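The Slow Business of Drying a Floor

At Burngate, a former textile mill being converted into apartments, the concrete was poured in February and the wood floors were due soon after. The schedule slipped when the first moisture readings came back.

Concrete sets in hours but dries over months. Water that takes no part in curing has to travel up through the slab and leave at the surface. If flooring is glued down too early, that water collects under the boards. The wood swells across its width, the edges rise, and the adhesive softens.

Keyvan Mohammadi, who handles testing for the flooring contractor Valdebenito, does not trust surface meters for this work. A meter pressed against the slab reads the top layer, and the top layer dries first. His crew drills holes to 40 percent of the slab depth, seals a sleeve in each one and leaves a humidity probe inside until the reading settles. Burngate has 3000 square feet on the ground floor, and the specification called for three holes in the first 1000 and one more for each 1000 after that.

"People want to turn the heat up," Mohammadi says. "Heat helps if the damp air has somewhere to go. Otherwise you have a warm wet room." 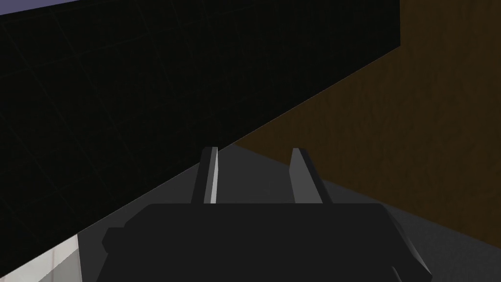 Wood needs its own period of adjustment. Boards should sit in the building, with the heating system running at normal settings, until their moisture content is within the maker's limit for the subfloor. Stacks are opened and cross-spaced so that air reaches every face. Wide planks take longer and tolerate less error.

The Burngate boards were delivered after the slab passed its second round of tests. Installation began on the north side, where the windows had gone in first.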